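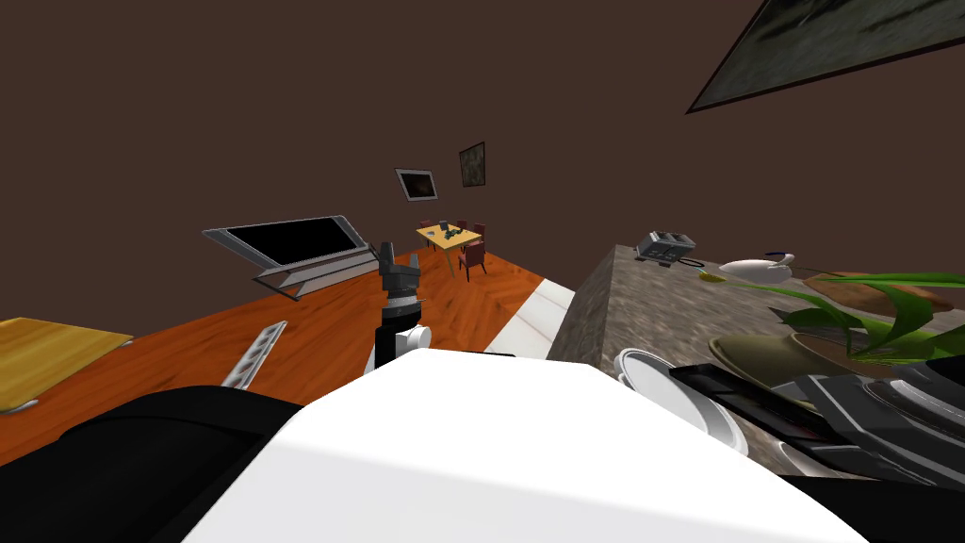
Capítulo 3
Las casas encantadas y la investigación paranormal

Tiempo de lectura: 2 min

La creencia en casas habitadas por espíritus aparece en culturas muy distintas y en casi todas las épocas. En este capítulo se estudia como fenómeno social: quién cuenta estas historias, cómo se transmiten y qué clase de pruebas se presentan a su favor. La parapsicología, que intenta investigarlas con instrumentos y registros, no forma parte de las ciencias aceptadas, y sus resultados no se han podido reproducir en condiciones controladas.

Conviene distinguir desde el principio dos términos. Se llama aparición a la figura que un testigo afirma haber visto, por lo general durante un tiempo breve. El poltergeist, palabra de origen alemán, designa ruidos, golpes y movimientos de objetos sin causa conocida. Un mismo relato puede reunir ambos elementos, pero las fuentes populares los mezclan con frecuencia y eso dificulta la comparación entre casos.

3.1 El caso de Pluvholm

La casa Murkov, en las afueras de Pluvholm, es el ejemplo que seguiremos a lo largo del capítulo. Los inquilinos hablaban de pasos en la escalera y de una puerta que se abría de noche. El archivo Vollow conserva 308 testimonios sobre el edificio, recogidos durante 50 años. La mayoría son de segunda mano: quien declara repite lo que oyó a un vecino o a un familiar. 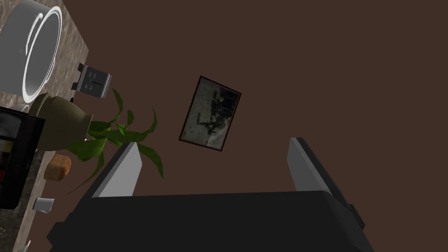 Al ordenar los testimonios por fecha se observa que los más antiguos mencionan solo ruidos. La figura de una mujer en la escalera entra en el relato más tarde, después de que la revista Mercado publicara un artículo sobre la casa. Desde entonces casi todas las declaraciones la incluyen, con la misma ropa y en el mismo peldaño.

Este proceso se conoce como contaminación del testimonio. No exige mala fe por parte del testigo. Una persona que ha leído la historia antes de entrar en la casa interpreta los crujidos de la madera de acuerdo con lo que espera encontrar. En el apartado 3.2 se examinan otras explicaciones propuestas, entre ellas la parálisis del sueño, las corrientes de aire y los cambios de temperatura en las vigas.

Compartir (2) · Comentarios (3)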